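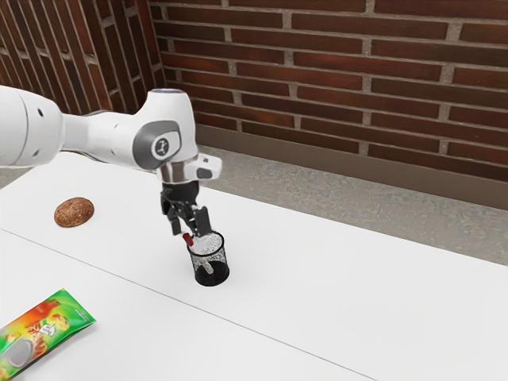 Lorne Beaulieu wanted to know, before I'd even found the coffee, whether I was going to ask the thing everyone asks at Chisholm, namely why a company that sells real grippers spends its open day showing simulated ones. I said I was. He said the real ones were upstairs, two at a time, with a line, and that I'd learn more down here sitting in a chair. He was right about the line.

The Chisholm open day runs every January in a building that used to sell carpet and still smells like it might. You get a badge, a tote bag, and a map on which the restrooms are marked in a color that doesn't appear in the legend. I did the ground floor first, where the Dramon and Grilero controllers were set up side by side, each driving the same simulated white arm and the same black two-finger gripper. Same table, same brick walls, same task: the marker and the mesh cup.

Visitors were allowed to pick a controller and a starting pose and then stand back looking like they'd contributed. I gave Dramon a starting pose I was proud of. It thought about this for long enough that the man behind me sighed.

Grilero is quicker off the mark and has a way of slowing down near the target that I found soothing and Uldis Hunt found unbearable. He works with arms all day and wanted to see the finger force plotted, which Grilero will do if you open three menus and believe in yourself. Dramon puts the plot right there on the main screen, in a typeface designed for ants.

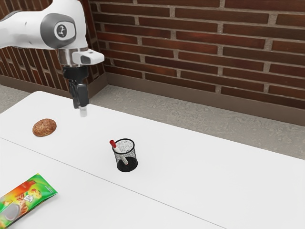

My own gripe with both of them is the approach. I come from packing lines, where things arrive flat and stay flat, and I kept wanting to drive the fingers straight down. A marker leaning in a cup, red cap poking out over the rim, doesn't reward that kind of thinking. You have to decide how much tilt to allow, and how close to the mesh you're willing to get.

The handout says the comparison covers 743 runs, with 311 of them on Plultwood, the older controller, which had been retired to a poster by the elevator. I asked if I could see the runs that went badly. I was given a second tote bag.

Upstairs, the line had not moved. I got my turn at 2, put a real finger pad between my real fingers, and agreed it was grippy.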